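Ribbed or flat finger pads for a hand-held gripper? Small household objects

Posted by irnau_bench, 17/12/2022

I'm picking finger pads for a pair of hand-held grippers that we use to record pick-and-place demos. The choice is between the blue ribbed pads that came with ours and a flat foam set from Dulla. The arm that will replay the motions is a Gil, and its jaws take the same pads.

So far I have 449 recorded picks with the ribbed pads and 176 with the flat ones. The ribbed ones do well on anything soft or rough. My trouble is with small hard things that have a smooth shell. They turn in the jaws when I lift, and then the wrist camera sees them at a different angle every time.

My test set is a small cardboard box of mixed objects: a couple of walnuts, a battery charger, a toy flip phone, a round fob. I use one gripper in each hand. Should I switch pads completely, or keep two sets and change them by object?
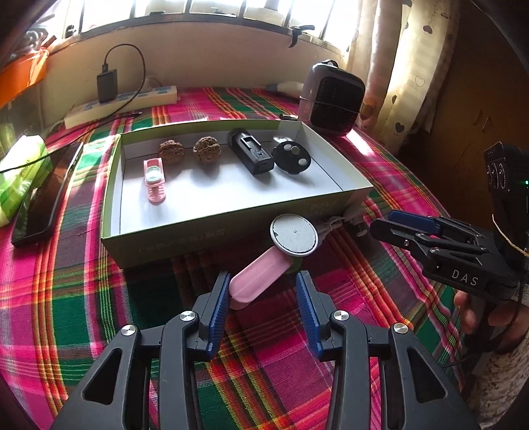 2 replies

stitstead_lab

Keep the ribbed pads for walnuts. We ran the same comparison in July and the flat foam lost on anything round and rough, because it only touches at one spot. The ribs give you a few edges to catch on.

For the smooth objects, try these before you buy anything:

Wipe the pads with alcohol. Skin oil and dust from fabric build up between the ribs, and you don't notice until the grip gets bad.

Grip across the narrow side. A charger held near one end will swing. Held over its middle it stays put, even with worn pads.

Close slower. With a trigger gripper it is easy to snap the jaws shut, and that starts the turn before you even lift.

I would not change pads by object. Your recordings will then have two kinds of contact in them, and the Gil only has one set on at a time. We mixed pads for more than 1000 picks and had to split the data afterward - a lot of work for nothing.

Also check that the pads are parallel when nearly closed. Ours had one screw loose and the tips met before the base did. It looked like a pad problem for two weeks.

gripnotes

flat ones are fine, been using them all year. get the thicker kind if they still sell it. no idea about walnuts

irnau_bench

Thanks. Cleaned both sets and the left pad was off by a bit at the tip, so I shimmed it. I'll stay with ribbed and redo the charger picks first. The fob still turns sometimes - I may just take it out of the set.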